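How to Seal Drafty Windows With Shrink Film

By Chathurika Sultana
18 June 2021

Old windows in our building leak a lot of air in January, and I do the job well ahead of that. One kit covers two average windows. I use the Plovmont film, but any clear shrink film goes on the same way.

Wash the frame with soapy water and let it dry fully. Tape won't hold on dust or old wax. Then lay the film out on a covered surface and cut it two inches larger than the frame on every side.

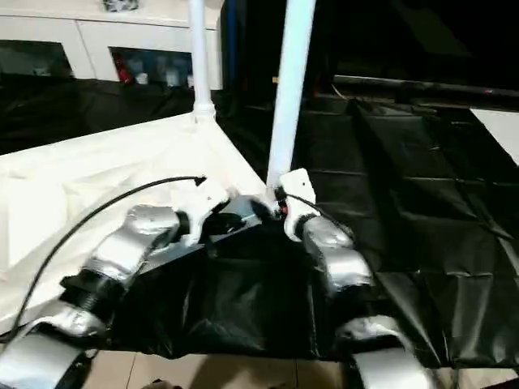 White covering and black plastic, side by side.

Run the double-sided tape around the outside of the frame, top edge first. Press it down hard with your thumb and leave it for 14 minutes before you peel the backing. Start the film at the top corners and work down. It will look wrinkled at this stage, and small wrinkles are fine. Big folds need to be lifted and reset now — they won't shrink out later.

If you need to wet the glass to clear off old tape residue, use warm water with a drop of dish soap and a plastic scraper.
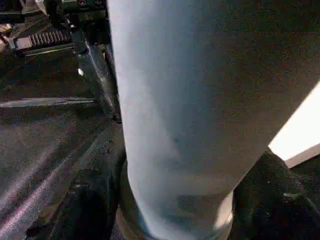

Set a hair dryer on high and hold it two inches from the film. Move in slow strokes from one corner to the opposite one. Don't stop in one place or the film will melt through. A window 17 inches wide takes me roughly five minutes.

Trim the extra film with a sharp blade once everything is tight. In spring, warm the tape with the dryer and pull it off slowly — fast pulling takes the paint with it.

Last updated: 18 months after first posting, with the tape wait time corrected.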